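Lelelon language school, Kovthorpe site -- room check before September exam prep groups start. Filled in by Chaltu Fikre. Comments are mine, sorry for the scrawl.

**Classrooms**

- [x] Exits clear, both doors open all the way
- [x] Fire notice on wall. Old one, still says call reception on ext 356. Needs the new number
- [ ] Tables spaced for speaking test practice -- NO. Room 7 is too tight, examiner chair blocks the door when pushed back
- [x] Windows open and lock
- [ ] Blinds. Cord hanging loose in room 2, tie up before the young learners come in
- [x] Chairs. Pulled two with split seats, stacked in the hall, someone please take them away

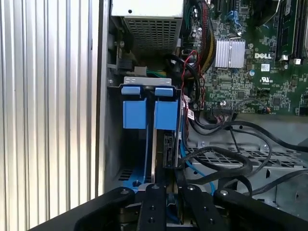 **Listening equipment**

- [x] Speakers tested at back row. Fine with the door shut. With it open you get the hall and everybody in it
- [x] Headphones wiped, cords checked. One pair crackles, taped it up and marked it
- [ ] Spare audio for mock test. Only have units up to 11, Rutkowska book set has more than that. Who has the rest??
- [x] Power strips not chained together
- [ ] Cable cover by teacher desk -- lifting at one end, trip hazzard. Tape for now
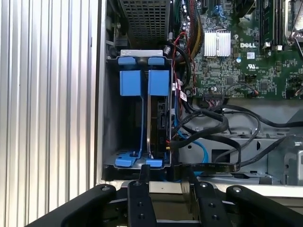 *Open tower, blue drive carriers in the cage.*

**Books and storage**

- [x] Class sets off the floor
- [ ] Top shelf in book closet overloaded. Workbooks and the big teacher binders all on one side. Move the heavy stuff down, dictionaries first
- [x] Step stool ok, feet not slippery
- [ ] Answer keys locked up. Found the A2 key sitting in the student tray. Put away, but the cabinet lock sticks
- [x] Flashcards, games, scissors -- blunt ends only in the junior box

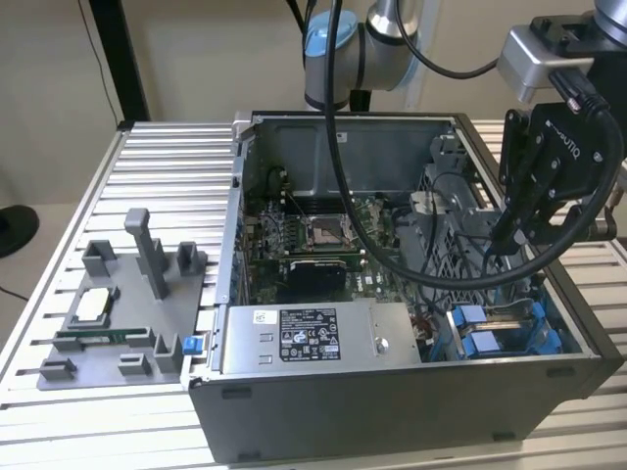
- [ ] Trakum placement tests: box open, no sign-out sheet. Print one and keep it IN the box

**First aid and arrivals**

- [x] Kit stocked, ice packs in staff fridge
- [ ] Allergy list for juniors still last year's. Do not start the group without the new one
- [x] Sign-in sheet at front desk
- [ ] Pickup rule for under 12s -- parents' letter only in English, needs translating. Several families won't be able to read it

**Fix before first class**

1. Room 7 tables
2. Cable cover
3. Allergy list
4. Blind cord

Rest can wait a week or so. Re-check at 8:30 am on opening morning, I'll bring the keys. Leave room 2 unlocked pls

C. Fikre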